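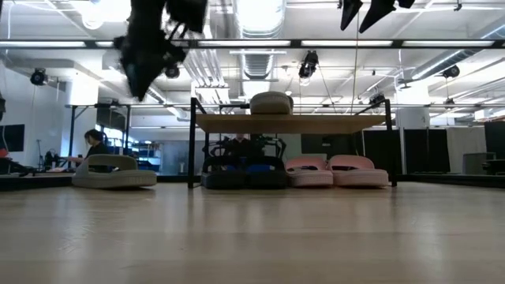

How to Budget for a Two-Arm Tabletop Robot Station

Most first budgets for a robot station come in too low, and the robot is rarely the cause. The quote for the arms is usually accurate. The shortfall comes from the table, the lights, the spare parts, the objects the arms will handle, and the hours people spend putting everything back for the next run. This guide goes through the plan in the order we use at Temasstead when a group asks for a new station. It assumes two arms with two-finger grippers, a fixed table, and household tasks such as sorting shoes, stacking boxes or clearing a shelf.

Before you start

You will need a floor plan with the outlets marked, a list of the tasks for the first year, and the name of the person who can sign a purchase order. If you don't have the task list, stop and write it. Reach, payload and gripper opening all follow from it.

Step 1. Turn the tasks into numbers

Write one line per task. Put down the heaviest object, the widest object, and the farthest point on the table where the arm has to pick something up or set it down. A slide sandal weighs very little, but it is wide across the sole and the strap leaves an awkward opening, so the gripper matters more than the payload. A task with a shelf adds height. Measure to the top of the shelf board, then add the height of the object and enough clearance for the gripper to come down from above.

Do the same for the space underneath. If the arms have to place things under a shelf, the gripper has to approach at a low angle, and its widest part has to fit between the table and the board. Thomas Caruso lost a month on this with the Lakora station. The fingers fit under the shelf and the knuckles didn't.

Step 2. Choose the table before the arms

Buy or build the table first, at least on paper. Decide on its height, its depth, and whether the arms will be bolted to it or hung from a frame. Hanging them leaves the whole surface free but calls for a stiffer frame, and the frame should be quoted by the same supplier as the mounts so that the bolt patterns match.

Think about the finish too. A glossy top is easy to wipe down and reflects whatever stands on it, along with the lamps overhead. If your cameras have trouble with reflections, price a matte top or a cover mat now. Either one costs less than moving the lights later. Expect any top to get scratched and put a replacement in the second-year budget.

Step 3. Ask for quotes in the same format

Send every supplier the same sheet. Ours asks for these as separate lines:

Arms, each
Grippers, each
Controllers and cables
Mounting plates and frame
Emergency stop
Software license, first year and renewal
Shipping and import charges
Installation and training
Lead time in weeks
Warranty, and who pays return freight

Suppliers like to send one combined figure. Send it back and ask for the lines. Two quotes with the same total can be very different once you see that one of them leaves out the cables.

Lead time belongs in the comparison as well. Our last set of arms took 16 weeks from order to delivery, and the grippers came four weeks after that. If you want to be running in July, count back from there and add time for your own purchasing office.

Step 4. Add the room

Walk the room with the facilities manager. Check the following and write down a price for each, even if the price is zero.

Power: how many circuits, and what else is already on them.
Lighting: fixed lamps that stay at the same level all day. Daylight from a window changes your pictures between morning and late afternoon.
Ceiling: ducts and conduits can be in the way of an overhead frame. Measure to the lowest one.
Floor space: room for a person to stand or sit at the table and room to walk behind them.
Neighbors: if stations share a room, leave enough distance that people at one are outside the reach of the next.

Pejman Jalali, who laid out our current room, also asks for one spare outlet per station. They have all been used.

Step 5. Budget for props

Props get forgotten because they are cheap one at a time. For a shoe task you want several colors, more than one size, and both soft and stiff soles. Buy duplicates of each. Straps stretch and soles pick up marks, and you will want a matching replacement when the store has stopped carrying that model. Racks and shelves count as props too. Buy two of the same rack so that a bent leg doesn't stop work.

We set aside 4 percent of the equipment total for props. Hạnh Trịnh keeps a bin for each task with a list taped inside the lid, and reorders when a bin is short.

Step 6. Budget for people

Plan for someone at the table whenever the arms are moving. Add the time between runs, when objects go back to their starting places. On our shelf tasks a full reset is short, but 100 runs of it fill a good part of a day. Put the hours in as a cost line even if the staff are already on payroll — otherwise the station looks cheaper than it is, and the second one gets approved on bad numbers.

Step 7. Spares and contingency

Keep at least one full set of fingertips per gripper, one spare cable of each type, and one spare gripper for every two stations. Then add a contingency. We use 13 percent on a first station and less on a repeat order from the same supplier.

Get the order approved with the contingency as its own line. If it is spread through the other lines, it will be spent before the arms arrive.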